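Handout 4, Footwear and the foot. Course "Materials in Daily Life", spring term, starting in April. Please read it before the practical hour and bring a pencil and a ruler. 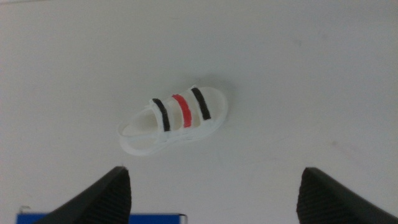

## 1. Why we begin with the sandal

A sandal is the simplest shoe that we can study. It has a sole, and it has something that holds the sole to the foot. All other parts of a modern shoe (the lining, the tongue, the heel counter, the laces) came later or serve other wishes, such as warmth or fashion. If you understand how a strap carries a load, you will follow the next three handouts without much difficulty.

In this course I use the word *sole* for everything under the foot, and *upper* for everything over it. In a sandal the upper may be only one strap. Some books use "upper" only for closed shoes. For the written test, please keep to my use.

## 2. What the foot does during a step

We divide one step into four moments:

1. The heel touches the ground.
2. The whole foot lies flat and takes the weight of the body.
3. The heel rises, and the foot bends at the base of the toes.
4. The toes push off and the foot swings forward.

In moment 3 the sole must bend at the same place where the foot bends. When the sole is too stiff, the heel slips up and out. When it is too soft, the small stones of the path are felt by the walker at every step. Most makers look for something in between, and the right answer depends on the ground.

In moment 4 the sandal is in the air and only the straps hold it. A sandal without a heel strap must be held by the toes, which bend a little with every step. Over a short way this is no problem. Over a long day it makes the muscles under the foot tired, and many people notice it first in the calf.

## 3. Straps: width, place and number

The same pull on a narrow strap gives more pressure on the skin than on a wide one. We write this in the usual way:

**pressure = force / area**

Example. A strap lies on the skin over an area of 24 square centimetres and is pressed down with a force of 28 newtons. The pressure is 28 divided by 24, or 1.17 newtons per square centimetre. If we make the same strap half as wide, the area becomes 12 and the pressure becomes 2.33. The walker feels the difference after one hour.

Two or three straps share the load, but only when they have the same tension. If one of them is tighter, it does nearly all the work and the others are decoration. For this reason a buckle on each strap is useful, although it costs more to sew.

The place is also important. A strap directly over the joint of the big toe will rub, as the skin moves there most. It is better to put it a little behind the joint.

## 4. Materials

| Material | Good points | Weak points |
|---|---|---|
| Leather | takes the shape of the foot, can be repaired | becomes stiff after salt water |
| Woven textile | light, dries fast | edges can cut the skin |
| Rubber | good grip, keeps out water | heavy, foot gets warm |
| Foam plastic | very light, cheap | becomes flat with use |

Colour has a small effect on comfort. Dark materials become warmer in the sun than light ones, and on a beach this can be felt clearly.

## 5. A small case: the Andholm workshop

The Verbeke workshop in Andholm made leather sandals for farm workers and later for summer visitors. Its order book was copied by Floor Brouwer for our course, and you will receive two pages of it. In its best season the workshop sold 1,897 pairs, and 400 of these came back for a new strap within the same year. The soles were almost never the reason for the return.

Please look at the column "remarks" and try to find where the straps broke. The handwriting is not easy. The short word that looks like "bk" means "buckle side".

## 6. For the practical hour

- Draw the outline of your own bare foot while standing, then once more while sitting. Compare the widest part.
- Mark the line where your toes bend.
- Draw two straps on the outline and write the width of each in millimetres.
- Exchange your drawing with your neighbour and discuss whether the straps would rub.

Students who missed handout 3 can ask Nele Martens for a copy at the front desk before 4 pm. Handout 5 is about stitching and glue.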